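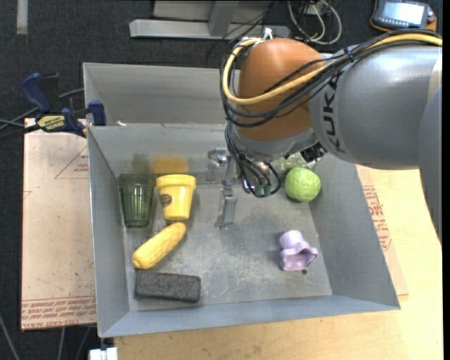
Tharun Rai wrote back after last term's budgeting session to say that the arm is the cheap part, and that his department found this out in May with the purchase order already signed. I have stopped arguing with him and moved his complaint to the top of the handout.

Unit 4: Costing a bin-picking cell

The quote for the arm is one line. Your budget should run to 10 at least. Students reliably forget the gripper, the cables, the ties that hold the cables, the bin, the clamp that holds the bin, and whatever you plan to put in the bin. A plastic cup costs next to nothing until you have to get it approved by purchasing, at which point it costs an afternoon.

Worked case: Iritz quotes a gripper at $2964, delivery in 18 weeks. Todix quotes less and gives no delivery date. Before comparing prices, ask both:

Does the mounting plate come with it?
Who supplies the connectors, and to which end?
What does a spare finger cost? (You will bend one.)

Put $200 aside for toy food, balls, tumblers and other test objects. Label it "test objects." Eimear Nic Aodha once labeled it "toys" and spent a month explaining herself.

Floor space goes on the plan too. Draw the arm's full reach first, then the table, then the place where a person stands with the controller. Most drawings I get back have no person in them.

For next time: bring one real quote and mark every line that says "not included." Use two colors if you run out of ink.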